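Olis Robotics Teaching Laboratory
20 July 2021

1/ The laboratory has completed its equipment plan for the coming academic year. This thread sets out what will be purchased, what has been deferred, and how departments may request bench time. The full plan is available from the laboratory office.

2/ The plan covers the manipulation benches only. Mobile platforms are budgeted separately by the Bergeron building and are not affected by anything in this thread.

3/ The largest item is the replacement of gripper fingers. The present sets have been in service since the benches opened, and wear at the tips now shows up in our insertion records. New metal fingers will be ordered for every arm, with one spare pair held for each.

4/ We requested quotations from two suppliers, Drerden and Ukilar. Both were asked to price the same list: fingers, mounting plates, fasteners, and a service visit in the first year.

5/ Drerden quoted $560 per pair, with mounting plates included. Ukilar quoted a lower price for the fingers alone, but plates and fasteners were listed as separate lines, and the total came out higher. The order will go to Drerden.

6/ Delivery is quoted at 15 working days from receipt of the purchase order. The order will be placed once the new budget codes are open. Please do not submit separate finger orders under project codes in the meantime.

7/ Task materials. Foam shape-sorter blocks and their matching pieces are classed as consumables from this year forward. They were previously entered as equipment, so each replacement required an asset form. That form is no longer needed.

8/ A consumables allowance of $200 per bench has been approved. It may be spent on foam blocks, pegs, cylinders, adhesive, and surface coverings. It may not be spent on cables, sensors, or software licenses.

9/ Groups that need cutouts in sizes we do not stock should send a drawing with dimensions before ordering. Last year several blocks arrived with openings too tight for the pieces they were bought to fit, and the supplier would not accept returns on cut foam.

10/ Enclosure panels. We considered replacing the grey panels with clear ones at two benches. The cost was acceptable. The lighting was not: reflections in the trial made the camera views less consistent from one session to the next. The grey panels will remain.

11/ Cameras. No new cameras will be purchased this year. The fixed cameras meet the needs of the current coursework, and the funds have been moved to the service contract.

12/ Service contract. Coverage has been extended to include wrist housings and joint brakes. Dayana Huerta, laboratory manager, is the point of contact for all service calls. Please do not call the supplier directly, as unlogged calls are billed at the full rate.

13/ Deferred items: a second tool changer, a height-adjustable table, and force sensors for the older arms. These will be considered again when the mid-year figures are available. A deferred item has not been refused, and supporting letters are welcome.

14/ Downtime. Fingers will be changed one bench at a time in September. Each bench will be unavailable for one day, plus a half day for calibration. A schedule will be posted outside the laboratory and sent to all registered users.

15/ Bench requests for the fall term should state the task, the number of sessions, and the materials required. Requests that omit materials will be returned. Groups working on insertion tasks should also list the shapes and sizes of the pieces they intend to use.

16/ A correction to our earlier notice: the minimum booking is two hours, and it applies to weekday evenings as well. The earlier notice stated one hour. Bookings already confirmed will be honored as written.

17/ Budget holders who wish to share the cost of additional spares should write to Rutilio Nava, equipment planning, with the relevant project code. Shared purchases must be agreed upon in writing before the main order is placed. A minimum of 7 pairs applies to any supplementary order.

18/ Questions may be posted in reply to this thread. Replies will be given during office hours, and answers of general interest will be added to the plan.

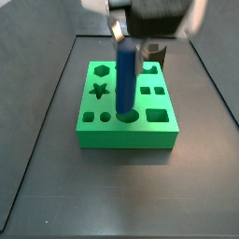 Insertion task: a dark blue cylinder at the large round opening of a green foam block.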